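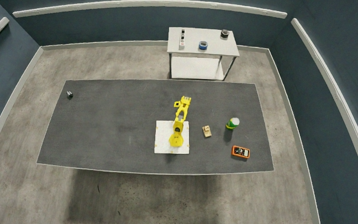
Cutting tables have been on my mind all week, Onyekachi, so your message was a very welcome thing to find on Thursday with my first cup of tea (and hello to everyone else, I'm sorry I've been so quiet since the curtains). I do think you should be brave and go dark. My old top was cream, and every evening from November onwards I'd be hunting for white thread and the edge of white lining on it with my nose practically on the surface. A dark grey with a fine speckle, like the top here, is the sort I'd go for now, and you only have to look at how the square white mat stands out on it to see what it would do for a piece of calico. I like the slightly rounded corners too. I have had a bruise on my left hip from a square one for most of my adult life.

Onyekachi Akande wrote:
> Dear all, I'm finally getting a proper table for the
> sewing room, having cut out on the floor for years, and
> my knees have had enough. I've got it down to two. The
> Clurnero is 839 pounds with a hard top, and the Gimska
> is 499 with a softer painted one. Both come in dark or
> pale. My sister says dark will make the room gloomy.
> Also the Gimska is 71 cm high and can't be altered,
> and I'm on the tall side. Is that too low? And does
> anyone cut in the middle of the room, or do you all
> push the table against a wall? Sorry for so many
> questions. Onyekachi

Please don't be sorry, it's what the list is for, and we've had nothing but zips for a fortnight.

Your sister has a point about gloom, but I'd say it's a matter of lamps. I have one on a long arm that I can pull right over the cloth, and the walls are pale, and I've never felt I was working down a mine. The one thing I'd warn you about is navy and black. On a dark top they vanish just as cream does on a pale one. I keep an old single sheet folded on the shelf and throw it over the table when I'm doing school trousers, and smooth it well, and that does me perfectly nicely. If you mostly sew dark things then swap all my advice round!

Now, the height. I'm afraid 71 is low for cutting. It's a sitting-down height, lovely for the machine and very hard on your back once you're leaning over with shears. My mother had hers at that height and used to do one sleeve and then go and lie on the landing. I'm not tall at all and mine comes up to just below my elbow when I stand next to it, so try that against your own kitchen worktop before you spend anything. You can get blocks to go under the legs. I had a set called Bawa under my first table and they held firm, but do check the shape of the Gimska's legs, as the cups are square and a round leg will wander about in them.

As for hard or painted, I've only had painted, and it does mark. Mine has a long line across it from a tracing wheel (my own fault, I'd had a telephone call and forgot the card underneath). It hasn't spoiled any sewing. If you use a rotary cutter you'll want a good mat on either of them, and I'd get the biggest you can store flat. Please don't stand it on its edge behind the wardrobe as I did, it took a bend that no amount of dictionaries has cured.

I cut in the middle of the room and wouldn't go back. Being able to walk all the way round means you never have to shift the cloth halfway through, and with anything slippery that's worth a great deal. If your room's too narrow for that, have one short end against the wall and keep both long sides free. Stick some newspaper down on the carpet in the shape of the table first and live with it for a few days. I did that before the last one and found I couldn't open the airing cupboard.

If you can get over to Irside at all, there's a shop behind the station with a Clurnero out on the floor, or there was when I went in for interfacing. Take a scrap of your usual cloth and your own shears, and ask if you can lay it out. I stood there for a good while and they were very kind about it.

One thing you didn't ask, but do measure your stairs. The Clurnero top comes in one piece, and the lady in the shop told me they'd had 9 brought back for that very reason.

Let us know which you choose, and what you cut out on it first. And did you ever finish the green coat?

With love to all,
Maureen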